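Ferkard glassware and small tables set
README, last touched 2020-10-22

What's in here

Pictures and short notes of tabletop things: vases, lamps, stands, low tables, trays, the odd bowl. All shot indoors on wooden or painted surfaces. 2521 pictures in total, 2214 with notes. The rest are waiting for someone to write them up, see the end.

Started by Wondimu Workneh in May as a plain list of what was in the Farley room so we'd stop buying the same vase twice. Grew from there. Hiwot Gudeta did most of the glass. Fasil Dinsa did furniture and anything metal.

Folders

farley - the first room, mostly glass and small tables
holtum - the second room, more kitchen stuff, trays, jugs
alemayehu - lent pieces, do not pass on without asking Gebremedhin Hailu
notes - one text file per picture, same name as the picture
old - don't use, kept for Reynaldo

What a note looks like

One line per thing. Kind of thing, colour, what it's standing on, then anything else. Keep it short. Example from farley:

vase, pale green glass, ribbed, on low black table
vase, pink-lavender glass, ribbed, on low black table
table, low, black, top full of small round holes
vase, small, ribbed glass, on the wood, seen under the table

Colour is what you see, not what the shop called it. We had "celadon", "sea mist" and "eau de nil" for the same green at one point. It's pale green. If glass has no clear colour leave the colour out, don't guess.

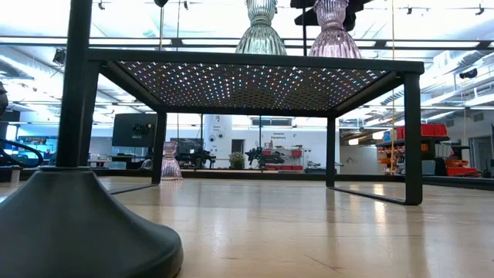 Same goes for shape. "Ribbed" covers fluted, reeded, pleated and whatever else. "Flared" if it gets wider towards the bottom or the top, say which. Bell-shaped is fine for bases and for vases, we use it for both. Fasil wanted seperate words, he lost.

Things on top of things

Write what it stands on, always. A vase on a small table on a big table stands on the small table. A vase underneath the small table stands on the big one, and add "under". This was wrong in 534 notes in the first pass and Hiwot fixed them by hand, so please read this bit twice.

Tops with holes in (mesh, punched metal, cane) count as solid for this. Light coming through is not a thing, don't list it. Reflections on the wood same, not a thing. A vase and its reflection is one vase.

Part-seen things

List them if you can tell what they are. Put "part" at the end. A pole and a base with nothing else showing is "stand, part". Please don't write "lamp" unless there's a lamp. If you can't tell, "black object" or similar will do, or skip it. Cords get listed once with the colour.

Tables and legs

Low tables only count as one thing, legs and rails included. Stacked ones count seperately. Nested ones too, if more than one top shows. Wondimu's early notes list legs one by one, ignore those, they're slowly being swapped out.

Known problems

Glass against glass: two ribbed vases close together sometimes got noted as one. Mostly holtum, some farley.
Black on black: dark things on dark tables get missed. Check the corners.
Pink and lavender: the two of us who did glass never agreed. Both turn up, "pink-lavender" also turns up, treat all three as the same.
Wood: "pale wood" and "blond wood" are the same surface in most notes. No kind of tree please, we don't know.
Sizes: none. "Small" and "low" only mean next to the other things in the picture.
alemayehu has a few notes in the wrong order, harmless.

Splits

1059 pictures are marked as checked, meaning two people read the note against the picture. Use those if you need to trust it. List is in checked.txt in the top folder. Everything else has had one pair of eyes or none.

Don't mix rooms if you're testing on one of them. Same vases get moved between shelves and tables within a room and you'll see them again and again.

Adding to it

Copy the blank note from notes, fill it in, save it under the picture's name. Lower case, no full stops. Then tell Fasil, he keeps the list of kinds. New kinds need a yes from him first, we ended up with "vase", "flower vase", "bud vase" and "vessle" before he stepped in. All vase now.

To do

finish the notes for holtum trays
go through old with Reynaldo Rivera, keep or bin
second reader for the alemayehu jugs
swap out the leg-by-leg notes
fix the spelling in the list of kinds (Fasil)

Questions to Hiwot for glass, Fasil for the rest. Gebremedhin for anything lent.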